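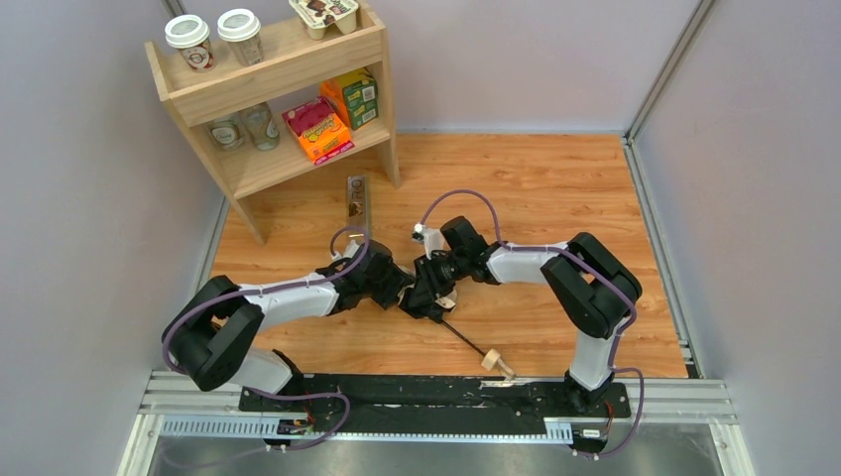
Ata da reunião do grupo da copa - Espaço Tardale

Sexta-feira, 13 de junho de 2025
Local: sala 508
Presentes: Berhanu Tekleab, Wubit Seyoum, Lenuța Pîrvu, Dagim Mamo
Ausência justificada: Henok Gebretsadik
Redação da ata: Wubit Seyoum

1. Aprovação da ata anterior

Aprovada com uma correção pedida pela Lenuța: o pano de prato da discussão era o dela e vai voltar para casa lavado.

2. A estante de madeira

Começamos pelo assunto que todo mundo queria! A estante clara de dois níveis agradou muito, e o Dagim abriu a conversa dizendo que dá gosto olhar para ela. Em cima ficam os dois copos de café descartáveis, brancos, com tampa, e ao lado o pacote de sobremesas em potinhos. No nível de baixo, os dois potes de vidro à esquerda, a caixinha de lanche rosa e laranja no meio e, à direita dela, a embalagem verde e laranja.

O Berhanu gosta especialmente dos vidros embaixo e pediu que continuem ali. A Wubit concorda e acrescentou que a caixinha rosa e laranja alegra a estante inteira (registro a minha própria opinião com muito prazer).

A Lenuța levantou a possibilidade de trocar os níveis, passando os lanches para cima e os copos para baixo. Conversamos bastante. O Dagim acha que os copos em cima ficam mais à mão para quem chega com pressa, a Lenuța lembrou que os potinhos de sobremesa não gostam de empurra-empurra. Decisão: fica como está até a próxima reunião, e cada um traz uma sugestão desenhada. Pode ser a lápis, pode ser torta, mas tem que vir desenhada!

3. Etiquetas

Proposta da Lenuța, recebida com palmas: etiquetas escritas à mão para os dois potes de vidro, com o nome do conteúdo e a data em que foi colocado. Ela já tem papel kraft e caneta de ponta fina. O Berhanu perguntou se não seria o caso de etiquetar também a prateleira, para cada coisa voltar ao seu lugar. Ficou para depois - primeiro os potes.

4. Compras

A lista da Fairweather foi lida em voz alta. Entram cinco pacotes de guardanapo e mais café, de preferência o Kilis, que ganhou a degustação de maio com folga. O Dagim provou também o chá da Barkberg e recomenda demais, principalmente o de hortelã. Vamos pedir uma caixa e ver o que o resto do pessoal acha.

O caixa da copa está quase zerado depois da última compra. O Berhanu vai recolher as contribuições do mês e avisar por mensagem.

5. Rodízio da arrumação

O rodízio passa a ser por semana, em duplas. Wubit e Dagim ficam com a primeira, Lenuța e Henok com a segunda (o Henok já mandou recado dizendo que topa). Quem sai deixa a madeira sem migalhas, com pano apenas úmido.

6. Outros assuntos

Café da manhã coletivo em agosto: todos a favor, e a Lenuța já prometeu cozonac! Data a combinar com o Henok.

Encaminhamentos
Lenuța - etiquetas dos potes
Berhanu - contribuições e pedido na Fairweather
Dagim - chá de hortelã
Todos - desenho da estante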